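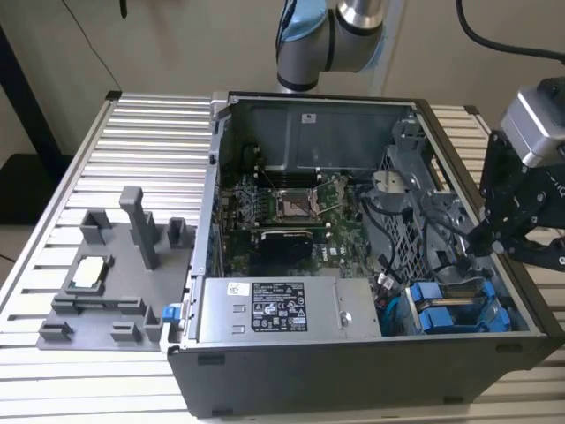
An open computer tower on the worktable, socket lever up.

Minutes of the Naltano Repair and Reuse Circle, April meeting, as typed up by me, Zerrin Güler. Shout if I got your bit wrong and I'll fix it before the next one.

We got going at 7:15, a bit late, because the hall door code had been changed again and half of us were standing outside with cake. Sølve chaired. Last month's minutes were fine apart from my spelling of Skultuvero, which I have now corrected in both places (sorry!).

Money. We have $879 in the account. The lamp raffle brought in most of what's new, and the insurance bill comes out of it in May, so please don't get excited. Sølve wants a second person able to sign for things. I said I'd do it if the bank lets me do the form online.

The Worik Street drop-off. This took up most of the evening! The shop wants its back hallway clear by summer, and right now it's full of our toasters. We talked about moving drop-off to the library, which has a ramp and better parking but closes at five. I liked the library. Others felt working people would never make it before closing, and fair enough. We voted 13 for staying at Worik Street with fewer drop-off hours, 2 for the library. So we stay, and I lost, and I'm fine about it – mostly.
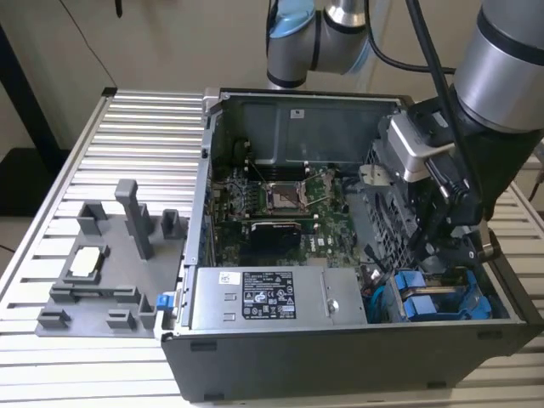 Photo: open computer tower on the worktable

What we take. The list on the website is out of date and still says yes to microwaves. It should say no. We also agreed no tube TVs, no printers without a power cord, and nothing that has been in a flood. Sewing machines are a big yes, and I got a little carried away telling everyone about the old green one I picked up last month. Sølve moved us along.

Spring fair. Our table is booked, between the seed swap and the pretzel people. We need folding chairs, a long extension cord and someone with a van. The Sepúlveda family has offered theirs for the morning only, so setup has to be finished by 9:30. I'll print 32 flyers on the yellow paper and we can copy more if they go fast.
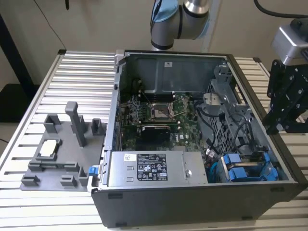

Tower on its side with the cover off, memory slots above the socket.

Any other business. Somebody left a blue casserole dish in the kitchen, and it's on top of the fridge. The tea fund jar is back by the sink. Skultuvero has asked us over to see how they run their lending shelf, and I'm to write back and say yes please, any evening in May.

To do: Sølve to talk to the shop about new hours. Me to fix the website list, do the flyers and answer Skultuvero. Everyone to ask around for chairs.

We finished at 8:50. Next meeting same place, and I'll send the new door code once I have it.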